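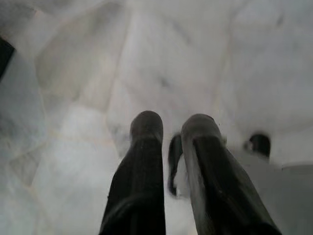
## Recording demos at Bamdale: common questions

**Should I guide the arm by hand or use the remote?**
Use hand guiding for slow work near the surface. Use the remote for anything that needs both fingers to open and close during a move. Don't switch within one demo.

**How long is a demo?**
Most last 11 seconds. Stop and save if you go past 30.

**How many do you need for one task?**
We ask for 4,000 per task, shared between two sites.

**The fingers hide small parts in the wrist view. Is that a problem?**
Dark parts are hard to pick out against the black fingers, and pale stone-look tops help only with the background. Open the gripper fully before you approach so the part is in view at the start.

**I dropped the part. Do I delete the demo?**
No. Mark it "drop" and keep going. Subira Mwaipopo reviews those separately.

**The remote lags. What now?**
Let go of the trigger, wait for the arm to stop, and restart the Torkero client. If it still lags, write to Satish Katiyar with the station number.

**Can I redo my training session?**
Yes, up to 7 times. Ask Nana Agbeko for a slot.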